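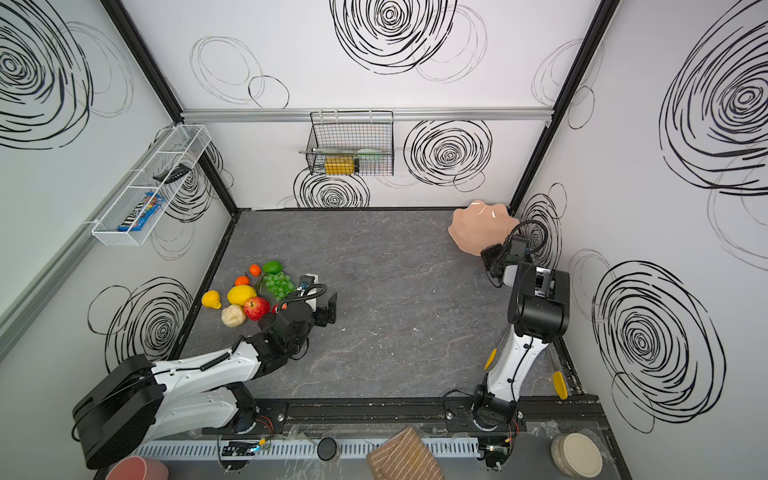 The slow return of the corner greengrocer

When Geetha Varma took over the shop on the corner of Grajales Street, the fitted shelves were still full of phone covers. Before that it had sold carpets, and before that, according to the woman who runs the launderette opposite, it had been a greengrocer's for as long as she could remember.

It is a greengrocer's again. Varma opened in October with a second-hand till, a set of scales and a loan of £2,000 from her sister. She had spent eleven years buying produce for a hotel group and knew the wholesale side well. Selling to people one bag at a time was new to her.

"At the hotel I ordered melons by the pallet," she says. "Here a man wants half a melon, and he wants me to tell him if it will be ready for his lunch."

Shops like hers were a normal part of most high streets until the supermarkets moved to the edge of town and took the weekly shop with them. Many of those that held on did so by adding flowers, eggs and bread, or by supplying local cafés. Others closed when the owner retired and the lease came up.

Varma's rent is low by the standards of the area, and she says the shop would not work without that. The building belongs to a family who live abroad and wanted a tenant who would stay. She signed for five years.

Her day starts at 3.30am at the wholesale market, where she buys for herself and for Nidia Alvarado, who has a shop called Brirnetti on the other side of the river. The two women share a van. Alvarado does the driving and the heavy lifting on alternate mornings, and they split the diesel. They met while queuing to complain about the same crate of soft nectarines.

Brirnetti is the larger of the two and has been open for longer. Alvarado keeps a notebook in which she writes down what she threw away each night. In her first year she made an entry on all 366 days, Christmas included, and she still uses it to decide what to buy. Bananas are the steadiest seller. Figs are the worst risk, and she buys them anyway.

"People come in for the figs and go home with potatoes," she says. "If I only had potatoes they would go to the supermarket."

Prices are the question both women are asked most. On loose carrots, onions and cabbages they are usually level with the big chains or a little cheaper. Grapes and berries cost more. Neither shop offers delivery, though Varma will put a box aside for anyone who rings before noon.

Waste is dealt with in different ways. Varma sells bruised fruit by the bag after 4pm, mostly to people making jam or smoothies. Alvarado passes hers to a café two doors down, which turns it into crumble and pays her in lunches.

Winter is the harder season. The door has to stay open so that people can see in, and there is no heating near the stock. Varma wears two pairs of socks and stands on a piece of old carpet left behind in the cellar.

She has not yet paid herself a full wage. The loan is half repaid, and in spring she plans to put a table outside for bedding plants, if the council agrees to the width of the pavement.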